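Notes from the lettings desk

Hello again, and a happy March to everyone on the list. I promised last time that I'd write something about moving out, as we've had a run of people handing back keys and I keep giving the same advice down the phone. So get yourself a cup of tea, this one goes on a bit.

The big thing is the inventory. When you moved in, you were given a check-in report, and I know perfectly well that most of you signed it on the bonnet of a car with a sofa halfway through the front door. Dig it out now, before you've packed the drawer it lives in. If you can't find it, email Mererid Meredith in the office and she'll send you a copy (she likes the flat number in the subject line, please, or it goes to the bottom of her pile). Read it room by room with the actual room in front of you. If it says the bedroom carpet had an iron mark when you arrived, lovely, you don't have to fret about the iron mark.

Cleaning next, and this is where most of the squabbles start. Your tenancy asks for the place to be as clean as it was at check-in, allowing for ordinary wear. Ovens are the worst. I did a check-out in Morelli Court last month where the whole flat was spotless, windows and all, and then I opened the oven door and closed it again quite quickly. Limescale on the shower screen comes second, and the tops of kitchen cupboards third. Do have a feel along the top, you'll be amazed what's up there!

You're welcome to hire a cleaner but you don't have to use ours. Loredana Fontana does a lot of our end-of-tenancy cleans and her diary fills up fast, so ring her early if you want her. Keep the receipt whoever you use.
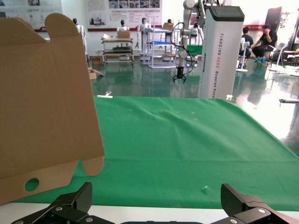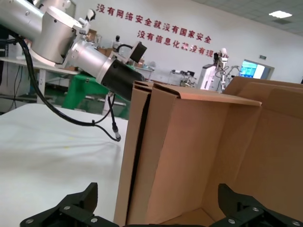 Now, meters. Please take a photo of each one on the morning you leave, with the numbers readable, and send the readings to your supplier and to us. In the Flosetti building the electric meters are all in the ground floor cupboard, and they are labelled, but the labels for flats 2 and 4 were swapped for a while and we only got it sorted after Osvaldo Palumbo queried a bill for 102 pounds that turned out to belong upstairs. So check the serial number against your bill as well as the label. Water is included in Flosetti but not in Morelli Court, where you'll need to close the account yourself.

Post is the other one. We can't forward it, sorry, there just isn't anyone to do it. Set up a redirection with a bit of time to spare, and remember the bank, the doctor, the council and whoever insures your car. Council tax in particular, as they'll carry on billing you quite happily until you tell them you've gone.

Keys! All of them, please, including the little one for the letterbox and the fob for the bike store. Drop them at the office by noon on your last day. If you've had extras cut, we'd like those too. Ettore Carbone brought back seven front door keys in January and I'm still not sure how one man ends up with seven, but I was very glad to have them.

After you've gone, one of us does the check-out, and you can come along if you like. I'd encourage it. It takes less time than you'd think and it's much easier to talk about a scuff when we're both looking at it. You'll get the report within 48 hours, with photos, and if we're suggesting anything comes off the deposit it will say what and how much. If you disagree, write back and say so. I really don't mind, and the deposit scheme has a free process for settling it if we can't agree between us.

A quick word for those of you staying put. Agata Sorrentino is booking in the spring inspections at Morelli Court, and she'll write to everyone first with a choice of morning or afternoon. All she's looking for is damp, dodgy taps and smoke alarms that have had their batteries borrowed. She isn't there to judge the washing-up.

And if you know someone after a one-bed, there's a nice light one coming up on the top floor at Flosetti, no lift I'm afraid, but the kitchen's been redone and you can see right over to the allotments. Ring me on the usual number before it goes on the website.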